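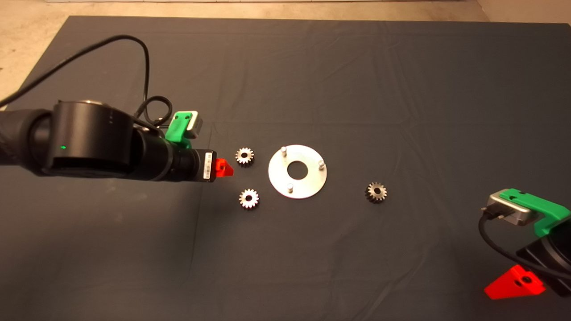 Page last modified: January 25, 2024

Review: the Gerkska bimanual gear assembly method

Distier Laboratory has assessed Gerkska, a method for learning two-armed assembly from demonstration, on its gear task. Three spur gears must be seated on the pins of a round metal plate. The training set comprised 60 demonstrations, and evaluation ran to 100 trials under the Sterham protocol.

Gerkska completed the full assembly in 42 trials. The Suvarna baseline, trained on the same data, performed markedly worse at the final insertion. Most failures under both methods occurred when a bore met its pin at an angle.
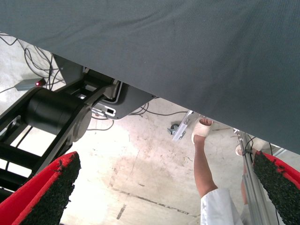
Does the method require force sensing?
It does not; the policy takes camera images and joint positions only.

The reviewers consider this a sensible economy, although contact errors were often recognized late. Documentation is thorough, but the colour calibration procedure should be revised. Grasping was the most dependable stage of the task, and the authors' claims in that respect are supported. 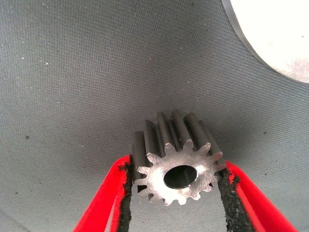
Figure 3. Spur gear held between the two gripper fingers.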